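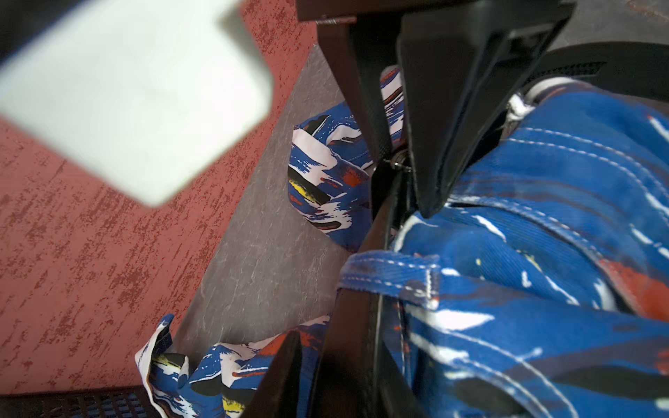 **Clarnell Textile Reuse Service**
25 June 2020

**1.** The Clarnell Textile Reuse Service resumes the sorting of donated cloth this week. The posts in this thread set out how fabric is received, handled and folded, and what members of the public are asked to do before bringing it in. Please read the thread in full before booking a drop-off.

**2.** Fabric is accepted in any colour and in any length over that of a tea towel. Sheets, curtains, tablecloths, dress lengths and unfinished sewing are all welcome. Cushion pads, carpet and anything with foam backing cannot be taken at present.

**3.** The service received 3,356 pieces of cloth in the last reporting year. Of these, 400 were set aside for mending and returned to use. The remainder went to schools, sewing groups and the rag store, or were still on the shelves when the year closed.

**4.** All cloth must be clean and fully dry. Damp fabric marks whatever it is stacked against, and a single damp sheet at the bottom of a bag can spoil the rest. Bags found to contain damp items will be returned to the donor at the counter.

**5.** Donors are asked not to iron. Ironing hides creases that the sorting staff use to judge how long a piece has been stored, and some older synthetics do not tolerate a hot plate. A shake and a loose fold are enough.

**6.** On folding. Each piece is laid on a flat, hard surface, smoothed from the middle outwards and folded in half along its length. It is then folded in half again, with the selvedge kept to one side so that it can be found without opening the bundle.

**7.** Large pieces, such as double curtains, are folded by two people wherever possible. Where only one person is available, the cloth should be folded in sections across the table. It should not be held under the chin.

**8.** Surfaces matter more than donors may expect. Rough board catches loose weaves and knits. Staff run a hand over the work surface at the beginning of each session, and any edge that snags is covered or taken out of use until it has been sanded.

**9.** Samer Sleiman, who coordinates sorting, has asked us to repeat the guidance on pins. Please remove every one. Pins left in hems are the most common cause of minor injury in the sorting room, and they are very hard to see in patterned cloth.

**10.** Buttons, zips and curtain hooks may stay on if they are firmly attached. Loose fittings should go in a small envelope with the fabric they came from. Unlabelled jars of mixed buttons are accepted separately at the Yammine Street counter.

**11.** Sorting follows fibre first, then weight, then colour. Cotton and linen are kept together. Wool is kept apart from everything else and checked for moth before it is shelved. Pieces of unknown fibre are marked with a paper tag and held for a second opinion.

**12.** A note on labels. Where the original care label survives, please leave it in place, even if it is faded. Where you know the fibre and there is no label, a slip of paper tucked into the fold is a great help. Sticky labels should not be used on cloth.

**13.** Several people have asked about offcuts. Pieces too small to fold are collected by weight and offered to schools in clear bags. The Clirnis depot holds 1,000 of these bags at full capacity and is nearly full. Please keep offcuts at home until further notice.

**14.** Shelving is arranged so that the heaviest cloth sits lowest. Upholstery weights and lined curtains go on the bottom shelf, sheeting at waist height and light dress fabrics above. Visitors choosing fabric are asked to return each bundle to the shelf it came from, or to leave it on the end table for staff.

**15.** Bundles may be opened for inspection. We ask that they be refolded afterwards along the existing lines. Repeated folding in new places weakens older cottons and leaves marks that washing does not always remove.

**16.** Drop-off is by appointment at the Sovach Road entrance. The limit is 2 bags per household per visit. Donors should remain at the counter while the bags are checked, as anything unsuitable must be taken home the same day.

**17.** Organisations with larger quantities, including theatres, hotels and clothing alteration businesses, should write to Ziad Chamoun at the service office before arranging transport. An estimate of quantity and a short list of fabric types should be included. Vehicles arriving without confirmation cannot be unloaded.

**18.** Mending requests are closed at present. The bench has a full list and will not take further household items until those already received have been finished. Items handed in for mending before the closure have kept their place in the queue.

**19.** In reply to a question received this morning: yes, faded fabric is accepted, and so is fabric with a single stain, provided the rest of the piece is sound. Please mark the stain with a loop of contrasting thread. Do not cut it out.

**20.** The next full count of shelves will take place in December, when the service will close to donors. Dates will be posted on this account and on the door at Sovach Road. Questions about booked appointments should be sent to the office by email and not left as replies to this thread.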